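Budget for a two-arm setup, paper handling. What am I forgetting?
Posted in Equipment & Purchasing

We're a small mail prep shop, trying to plan for a second two-arm station before July. Have 2152 left in the equipment line after the arms themselves. Quote from Storum covers arms + grippers, nothing else. No table, no spare fingers, no cables. Job is single sheets and padded envelopes, flat on cardboard. Is that enough for the rest or do I go back and ask for more?

follby_prep

Depends what you already own. Do the table last, it's the cheap part. Our first one is still on plain cardboard, one big sheet in front and a raised tier at the back for the stock, and I wouldn't spend on anything fancier til you know your reach.

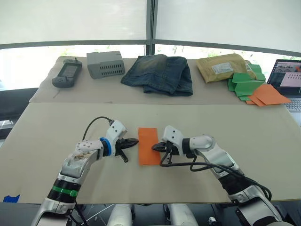 What I'd put on the list:

1. Spare gripper fingers, 2 sets. Thin paper is hard on tips, you'll want to try diffrent ones.
2. Cable sleeves and clips. Get more than you think.
3. A laptop that stays with the station. Don't share it.
4. Spare wrist cover per arm. They scuff.
5. Shipping. Prallex charged us seperate for each crate, ask first.

villalobos_shop

Ask for more. always ask for more

tapeandtoner

Agree w/ the list, would add lead time. Ours was 27 days for fingers alone, so order with the arms. Also get the service plan price in writing now, even if you skip it. Colored test paper is pennies, buy a ream each of two colors.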